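Chapter 4

Pattern and Repeat: How Woven Cloth Gets Its Checks

What you will learn in this chapter

How the order of coloured threads makes a stripe, a check or a plaid
How to read and write a simple colour order
Why a pattern on a flat drawing looks different on a hanging cloth
How to plan a repeat for a given width

Before you begin, you should be comfortable with the words warp, weft, selvedge and sett, which were explained in Chapter 2. If you are not sure about the difference between warp and weft, please return to page 31 and do the small paper weaving exercise again. It takes ten minutes and it will save you many hours.

4.1 A table in Trarnelham

When I first taught weaving in England, I had a room above a bakery in the small town of Trarnelham. My students were mostly adults who came after their work. On the first evening I asked each of them to bring one piece of cloth from home that had a pattern they liked. I expected scarves and perhaps a blanket. Out of eleven students, seven brought something with checks: tea towels, a shirt, a school summer dress, a curtain from a caravan.

One of them, Alfie Horrocks, was a retired bus driver and he brought a tablecloth. He was a little ashamed of it. He said that it was only a common thing and that his wife had told him to bring the good wool rug. But we used the tablecloth for the whole first term, and I have used a similar cloth with every group until today. A common check is the best teacher for this subject, as it has only two colours and it hides nothing. When you understand it fully, you can understand a tartan with six colours, which is the same idea with a longer list.

The name most English speakers give to this check is gingham. In its usual form it has one dark colour and white, in bands of equal width, in both directions. The word has travelled through several languages and the experts do not agree about its origin. I will not enter that discussion. For us the important thing is how it is built.

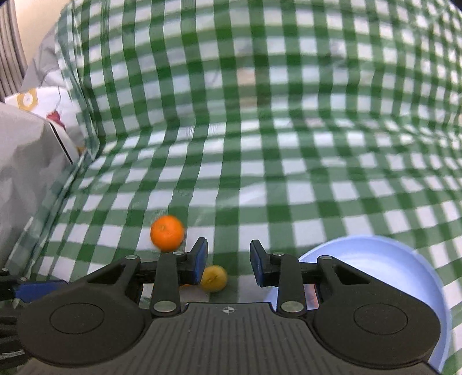 Imagine the warp first, before any weft is woven. You have a band of green threads, then a band of white threads, then green again, then white, until the full width is reached. If you wove this warp with white weft only, you would have a cloth with stripes from top to bottom. The stripes would be paler than the thread on the cone, for the white weft covers half of the green.

Now change the weft in the same order as the warp. You throw a band of green weft, then a band of white weft, and so on. Three things can happen where the threads meet. Green crosses green, and the result is full green. White crosses white, and the result is full white. Green crosses white, or white crosses green, and the result is a middle green. This last one is not a third yarn. Many beginners believe that it is, and they go to the shop to buy it.

The eye mixes the two colours when the threads are fine and you stand at a normal distance. If you take a magnifying glass, the middle green disappears and you find small points of green and small points of white, placed like the squares of a chessboard. Florencia Ibarra, who was my first teacher, made us look through the glass and then walk backwards across the room until the points melted together. We had to mark the place on the floor with chalk. With thick rug yarn the chalk mark was almost at the door.

4.2 The colour order

A weaver writes the sequence of threads as a list. We call it the colour order. It is read from left to right for the warp, and from the bottom to the top for the weft, because the cloth grows in that direction on the loom.

The shortest useful colour order is this one:

Green 4
White 4

It means four threads of green followed by four threads of white, and then the list starts again. One full passage through the list is called a repeat. The repeat in this case has eight threads. At a sett of eight threads to the centimetre, one repeat measures one centimetre, and each band is half a centimetre wide. This makes a small, lively check which is suitable for a shirt or a child's apron.

For a tablecloth we normally want something larger. We can write:

Green 20
White 20

With the same sett, each band is now two and a half centimetres wide and the repeat is five centimetres. The weaving method did not change at all. Only the numbers changed.

Please note that the widths of the bands in the warp and in the weft are equal only if the two settings are equal. If you beat the weft too hard, you will have more weft threads in each centimetre and your squares will become flat rectangles. If you beat too softly, they will become tall ones. When I was young I wove a complete set of napkins, and I discovered only at the end that the first had square checks and the last had checks like bricks. I was tired and my arm had become heavy. Since then I keep a strip of card with the correct measure marked on it, and I lay it against the cloth after every repeat.

4.3 Planning the width

Suppose that we have a warp of 420 threads and we want to use the order Green 20, White 20. One repeat is 40 threads. We divide 420 by 40, and we obtain ten full repeats with 20 threads remaining.

This remainder is very welcome. If we wove ten full repeats only, the cloth would begin with green on the left and finish with white on the right. It is not wrong, but the cloth will look as if somebody cut it. With the 20 extra threads we add one more green band at the end. Both edges are then green, and we say that the order is balanced.

The general rule can be written in words. Total threads are equal to the number of full repeats multiplied by the threads in one repeat, plus the threads of the balancing band.

Not all totals are so friendly. A warp of 974 threads in the same order gives 24 full repeats and 14 threads remaining. Fourteen is less than the 20 that we need. You have three possibilities. You can remove the 14 threads and accept an unbalanced cloth. You can add six threads, so that the last band is complete. Or you can remove 14 threads and then also one white band, which leaves you with a total of 940 and green on both sides. I usually choose the second, if the reed is wide enough.

Selvedge threads are not included in these calculations. We will treat them in Chapter 6.

4.4 From paper to cloth

On squared paper, all the lines of a check are straight and all the corners are right angles. On the loom, under tension, this is nearly true as well. As soon as you cut the cloth free it begins to live differently. It hangs, it folds, it goes over the edge of a table, and each line of the pattern follows the surface.

This is why dressmakers respect checks and also fear them. A plain cloth forgives a crooked seam. A check tells everybody. Areti Vlachopoulos worked for many years in a shirt workshop in Lagos, and she used to say that she could tell who had cut a shirt by looking at how the checks met at the shoulder. She let me try the same with a pile of twelve shirts. I had two correct.

The same quality is useful when you want to study a form. A regular pattern shows a curve much more clearly than a plain surface does. Where the cloth is flat, the squares stay square. Where it turns away from you they become narrow, and where it sags, the horizontal lines make an arc. You can train your eye with any checked cloth at home. Put it over the back of a chair and draw only the lines, without the colours. After three or four drawings you will notice that you are drawing the chair.

There is also a practical lesson in this for the choice of scale. A large check on a narrow object, for example a sleeve, may show only one and a half repeats, and then the eye cannot find the rhythm. A very small check on a large curtain becomes grey from the other side of the room. As a starting point I advise students to have at least five repeats visible across the object. Florencia Fuentealba, who read this chapter before it was printed, would prefer seven. You should make samples and decide for yourself. 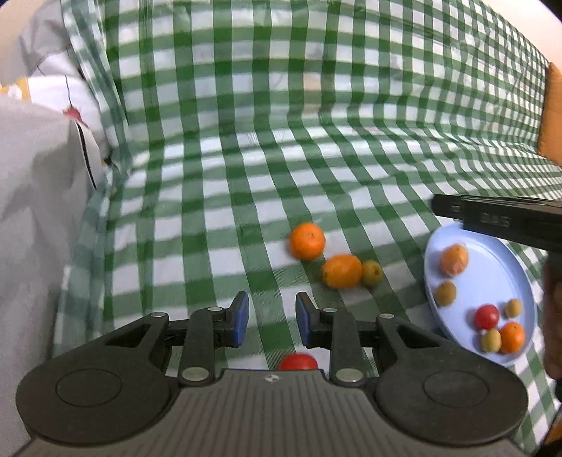
4.5 Exercises

1. Write a balanced colour order for a warp of 100 threads in two colours. The bands should be equal. How many solutions can you find if no band may be smaller than four threads?

2. Take a checked cloth that you own. Count the threads in one dark band of the warp and one dark band of the weft. Are the numbers equal? Measure both bands with a ruler. Explain any difference that you find.

3. On squared paper, colour a check with the order Blue 6, White 2. Use only plain weave. Describe the proportion between full blue, middle blue and white.

4. Repeat exercise 3, but replace the white in the weft with yellow. Keep white in the warp. How many different colour areas do you have now?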